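Trokska Planner
Motion planning and grasp sequencing for two-arm cells

Home / Software / Planning / Trokska Planner

Version 5 - available from November

Overview

Trokska Planner is a software package for people who have two robot arms over one work surface and want them to work together without hand-written waypoints. You give it a goal, for example which object should stand on which surface, and it returns a timed plan for both arms. The plan can be checked on the screen first and then sent to the controllers.

The software is developed by Bestberg in Drurkbridge. We started it as an internal tool, because our own engineers spent too many evenings moving taught points by a few millimeters after every change of the table. It is now used by customers in kitchen handling, laboratory work and small parts packing.

What it does

Trokska Planner takes three inputs: the robot description, the cell model and a list of object poses. The poses may come from our perception module Baxter or from your own vision system over the network interface. From these inputs the planner decides which arm takes which object, in what order, and where the other arm must wait.

Shared space is handled with time windows. Each arm reserves a volume for a period and gives it back when it has left. If a reservation cannot be met, the planner tries a different order before it reports a failure. In the log you will find which reservation was the problem, with the names of both links.

Grasp candidates are calculated for parallel and multi-finger grippers. For open vessels such as bowls and cups, there is a separate rim grasp generator. It needs the outer diameter, the wall thickness and the height of the rim, and it respects a keep-out zone under shelves and boards. Objects that stand close to each other can be grouped, so that the planner always removes the free one first.

Cables and hoses are modeled as soft volumes attached to a link. They are not simulated exactly, but the margin can be set per link and in our experience it is enough for most ceiling-mounted cells.

Working with shelves and raised surfaces

Many planners assume one flat table. In Trokska Planner every horizontal surface is a named support with its own height, edge margin and approach directions. A shelf board can be allowed from above and forbidden from the front. When the shelf is moved, you change one transform and all placements follow.

Shiny surfaces are a known difficulty for depth cameras. The support plane can therefore be locked, which means that measured points under the plane are ignored in the collision map. We recommend to use this option for polished, glass and steel tops.
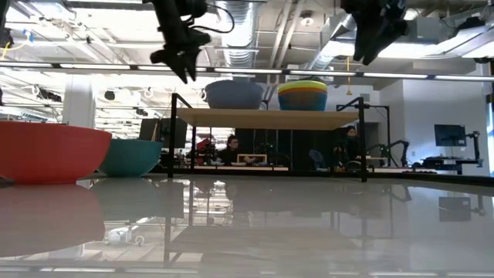
Two grippers mounted overhead, with bowls on the shelf board and on the glossy tabletop.

Technical data

Planning mode: offline, or online with replanning
Arms per cell: two
Objects per task: up to 525
Typical planning time for a pick and place pair: 9 ms on the reference computer
Mounting: table, wall or ceiling
Interfaces: C++, Python, network messages
Operating system: 64-bit Linux
License: per cell, floating license on request

What is in the package

- Planner runtime and command line tools
- Cell editor with collision preview
- Rim grasp generator
- Log viewer
- Sample tasks for tabletop and shelf
- Manual in English and German (PDF)

The Baxter perception module is sold separately.

Notes on upgrading

Cell files from version 4 can be opened directly. Named supports did not exist in that version, so the editor will ask you once to choose a name for each surface. Please keep a copy of the old file - a saved cell cannot be converted back. Python scripts which call the old reserve function must be changed, see chapter 9 of the manual.

Price and ordering

Single cell license: 2855 EUR, including one year of updates. Universities can ask for the teaching license.

For a quotation please write to Hedvig Hovland in sales. Technical questions before purchase are answered by Fergus Dalgleish, who also arranges trial licenses. Please add your robot type and a simple drawing of the cell to your message.

Related products: Baxter perception module, Trokska Log Viewer (standalone), Trokska Cell Editor (standalone)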